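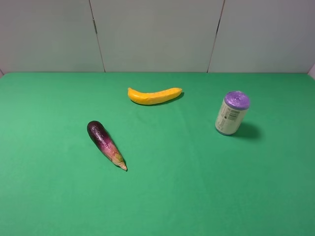 *Green bench, start layout: banana, eggplant, bag roll.*

# Draft bench practice, section 4: resetting objects between trials

**Posted by pwainwright (moderator), 13 Feb 2026**

Members are invited to comment on section 4 of the draft. The text under review reads as follows:

> 4.1 Objects shall be returned to their recorded start positions before each trial.
> 4.2 Open surface shall be kept between objects.
> 4.3 A still of the start layout shall be stored with the trial record.
> 4.4 The covering shall be smoothed after every 10 trials.

Comments should cite the clause number. The comment period will remain open until September.

Pauline Wainwright

---

**hulme_bench2**

On 4.2, the Hulme group requests a minimum distance in millimeters. "Open surface" will be read differently at each site. We use 350 mm between object centers and have recorded 1709 trials under that rule.

---

**plerley_ops**

Plerley does not support a fixed distance. Our smaller bench is 450 mm deep, and a 350 mm rule would leave us unable to set out three objects in a triangle. We would accept a distance stated in proportion to the gripper opening.

---

**a.rudd**

I agree with Plerley on 4.2. My concern is with 4.1, which addresses position and omits orientation. The eggplant in the posted layout lies on a diagonal with its stem end toward the lower right. Turned end for end on the same spot, it would satisfy 4.1 and present a different grasp. The same applies to the bag roll, which is standing; a roll laid on its side is a separate task. I propose "recorded start positions and orientations."

Amber Rudd

---

**hulme_bench2**

Supported. Hulme maintains its position on 4.2.

---

**rundbridge_qa**

Regarding 4.4, faint wrinkles can be seen in the covering, mostly on the left half. Is this within tolerance? The draft does not give one. Rundbridge smooths the cloth before every trial and considers an interval of 10 too long.

---

**plerley_ops**

Smoothing before every trial means lifting every object every time, which introduces placement error. We prefer the interval as drafted.

---

**pwainwright (moderator)**

The wording proposed by A. Rudd for 4.1 will be entered in the next revision. Clauses 4.2 and 4.4 remain open. Hulme and Plerley are asked to submit alternative text for 4.2, and Rundbridge is asked to propose a tolerance for wrinkles that can be checked from the stored still.

---

**rundbridge_qa**

Acknowledged. We will submit text for 4.4, using the Flurno inspection form as a base.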